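Himero fixed gas detector - quick set-up, section 4

Read before powering up. Isolate the supply first. Caution: don't open the head in a live gas area.

1. Mount the head near the likely leak point, sensor facing down. Four screws, all supplied.
2. Feed the cable through the gland. Tighten by hand, then a half turn with a spanner.
3. Wire to the Warnis panel. Red to plus, black to minus, green to signal. Screen to earth at the panel end only.
4. Power on. Leave to warm up for 2 hours. Display shows WAIT, ignore any readings til it clears.

Note: heads bought through Gistlow come with the old gland. Fits the same, just needs the thicker washer.
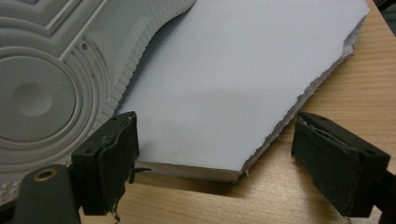
Why does the display still say WAIT after the warm-up?
Usually low voltage at the head. Check the terminals are tight, then check the length of the cable run. If it's still stuck, switch off, wait a minute, start again from step 4.

5. Zero in clean air. Hold SET until the light blinks, let go.
6. Apply test gas with the Fu cap fitted. Reading should settle, then press SET once to store.
7. Set the alarm level. Factory setting is 3,000 ppm, change it if your site rules say lower.

Caution: never test with lighter gas, it ruins the sensor and the waranty.

Write the zero date on the label inside the lid. Relay wiring is in section 5.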